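I have a job at Vadell, where we build small gearboxes for window blinds and greenhouse vents, and in March the company told us we were getting a two-armed robot from a firm called Jendus. There are 40 of us on the assembly side. You can imagine how the break room sounded that Thursday.

I want to say up front that I'm mostly for it. I know that makes me unpopular at my own lunch table! But I've put together gearboxes by hand for long enough that my right thumb clicks when I open a jar, and I don't feel any great romance about pressing the same gear onto the same shaft until the bell goes. On a decent shift I do 272 units. If a machine wants to take a bunch of those off me, it can have them.

What bugs me is everything that comes along with it. The plan we were shown had a line in it that said "operators will be freed for higher value tasks," and when somebody asked which tasks, we got a slide with a lightbulb on it. A lightbulb! I'd have been happier with a boring list. Tell me I'll be doing inspection, or loading trays, or learning to set the thing up, and tell me what it pays. People can cope with a lot of change if you give them the details, and they get pretty mean pretty quickly if you don't.

My sister-in-law went through this at Flollel, the packing place across the river. They brought in a line that could do 735 cartons an hour, and the cartons were fine, the line was fine, the whole thing was a success on paper. But the four people left on it ended up standing so far apart that they had to shout to say good morning. She told me she missed the talking more than she expected to – she'd learned half of what she knew about that job from the woman next to her. I think about that a lot, because our bench is the same. When a batch of gears comes in with rough edges, I usually hear it from the person on my left before I've opened my own bag. Where does that kind of news go when there's nobody on my left?

Then there's the Furtună plant, which supplies our housings and went the other way. They let the assembly crew try the new cell in simulation for weeks before any hardware was bolted down, and the crew got to say which parts should go where. They still grumble (of course they do), but they grumble like people who own the thing. We've been getting a smaller version of that. Jendus puts the simulated runs up on the big monitor by the time clock, and anybody can stop and look.

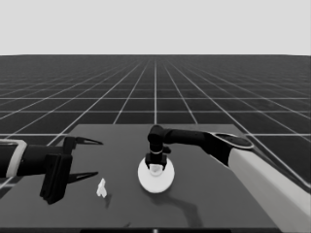
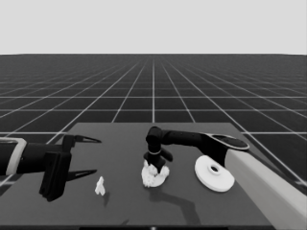
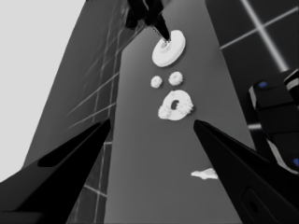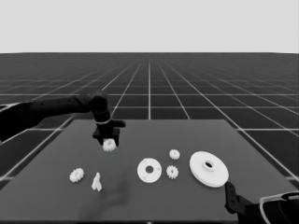

I'd like our supervisors to spend an hour at that monitor with us, coffee in hand, and just listen. You'd hear more useful stuff than in any meeting with slides. Take the last one, with a little gear in the left gripper, two more one above the other near the big pulley and another off on the other side of the table. Anyone from my bench would start right in on that layout. Why is one gear way over there? Do you want the pulley that close to the right arm? Maybe there are good answers, and I'd love to hear them, but that's a conversation between someone who knows robots and someone who knows gears, and it should be part of the job for both of them. Pay us for it, too. The company is offering a $500 bonus for finishing the online safety course, and I'd trade mine tomorrow for a regular seat at the table where the trays get planned.

So yes, bring in the arms. I'll wave my clicking thumb goodbye to the press work. But keep a few of us close enough together to talk, and put the new job titles up on the wall before the machine gets here, with the hourly rate next to each one.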